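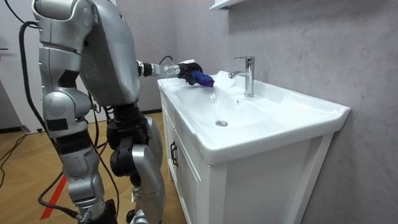
Blue cloth at a white bathroom vanity.

Packing Hygiene Kits at Home for the Fustgate Mission

Fustgate Mission sends hygiene kits to families in the Plondon hills twice a year. Most of the kits are put together in kitchens and garages by church members and then trucked to the Soliman warehouse. These tips come from the people who open the boxes at the other end.

Set up the table first

Clear the longest table you have and wash it down with warm soapy water. Dry it well. Cardboard picks up moisture fast, and a damp box bottom will give out on the truck. Keep food and pets out of the room while you pack. A box that smells of dog food or onions will still smell that way in Plondon.

Lay the items out in packing order, with the bags at one end and the finished box at the other. One person can fill 70 bags in an evening this way. Working from shopping sacks takes twice as long and you will miss things.

What goes in each bag

1 hand towel, medium weight, dark color if possible
1 washcloth
2 bars of soap, bath size, in the wrapper
1 adult toothbrush, in the package
1 wide-tooth comb
1 nail clipper without a file
6 adhesive bandages

Toothpaste is bought in the region and added there. Please leave it out, along with shampoo, lotion and anything else that can leak.

Towels

Wash new towels once before packing. Factory finish keeps them from soaking up water, and the first wash takes out most of the lint. Skip fabric softener. Let them cool completely after the dryer before you fold them, or you will seal warm air in the bag and find mildew on it later.

Fold in thirds the long way, then roll. Put the soap and comb inside the roll. The towel keeps the comb from poking through the plastic.

Soap

Leave bars in their wrappers. If you buy soap in bulk without wrappers, let it sit on a rack for a week to harden, then wrap each bar in plain white paper. Newspaper ink comes off on the soap. Strongly scented bars should be kept to a separate box marked SCENTED, as some of the clinics can't use them.

Bags and boxes

Use one-gallon zipper bags. Press the air out before you close them. Sit on them if you have to.

Boxes should be double wall and no bigger than a small moving box. Tape the bottom seam with three strips and run one strip across each end. Packing tape only. Masking tape lets go in the heat, and duct tape pulls the top layer off the cardboard when customs opens it.

Stop at 40 pounds per box. A bathroom scale works fine: weigh yourself, then weigh yourself holding the box. Gregor Matheson, who runs the Soliman dock, will repack anything heavier, and that holds up the whole pallet.

Labels

Write the number of kits on two sides with a black marker. Do not write on the tape. Put the name of your church on the top flap only. Notes and tracts go in a separate envelope to the Sturier office, where they are sorted by language.

Timing

The next truck leaves in January and has room for almost 500 kits. Drop-off is at the side door of the warehouse, 9 a.m. to noon. If you have fewer than ten kits, bring them loose and they will be boxed for you.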